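Posted January 3, 2021

**Wanted: part-time bookkeeper and keeper of the front desk, Grestard Computer Repair**

We fix computers for people who would like to stop thinking about computers. We are good at the fixing. We are less good at the part where somebody sends an invoice, and since November our filing system has been a banana box with the word LATER on it.

We'd like to hire a person who looks at that box and feels a small, unhealthy thrill.

## The job

Two days a week to start, on site, at the shop behind the Omeck laundromat. You'll have the desk by the window, which gets the sun until lunch and the dryer noise all day. Your work will be:

- Sending invoices in the same month as the repair. This would be a first.
- Chasing the ones that haven't been paid, politely, then a bit less politely.
- Answering the phone. Most callers want to know if it's ready. A few want to know if it can be saved. One gentleman calls to discuss the weather, and we'd like you to be kind to him.
- Keeping the parts ledger in Jarura, our inventory program, which was written by a former employee and has opinions about commas.
- Getting Hervé Besnard to hand over his receipts. He owns the place. He keeps them in his coat.

You won't be asked to repair anything. You will be asked to type the names of parts, and it helps if you can copy a string like "E5-1630V3" without turning the V into a U. The last person could not, and we ended up with two ledger entries for the same thing and an argument that lasted through lunch.

## What we're after

Someone who has kept books for a small business before, or for a large family with complicated loans. Spreadsheets should not frighten you. A calm phone voice is worth more to us than a certificate, though if you have a certificate, bring it and we'll admire it.

You should be able to lift a desktop tower onto the counter, or be willing to say "just set it there" with authority.

Spanish is useful. So is a tolerance for the shop cat, Chu, who sits on whatever paper you need.

## Pay and hours

- $200 a day, paid every second Friday's worth of work, by actual bank transfer
- Start at 9:30, finish at 5, with a proper lunch
- Paid holidays, in proportion to your days
- Free repairs for you and one relative of your choosing. Choose carefully.

## Where the parts ledger comes from
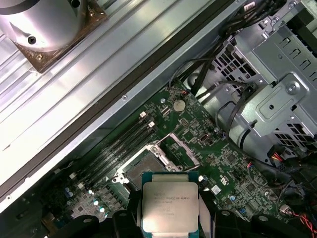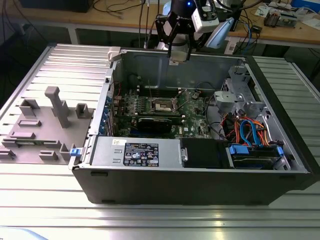

## How to apply

Write us a letter, one page, and leave it at the counter or push it through the door at 54 Grestard Lane. Tell us what you've kept in order before and what state it was in when you found it. Please don't attach a photo, a personality test, or a logo you designed for us.

We had 73 replies the last time we advertised, and we lost nine of them in the banana box. If you don't hear back in two weeks, come in and ask for Hervé. Check the coat first.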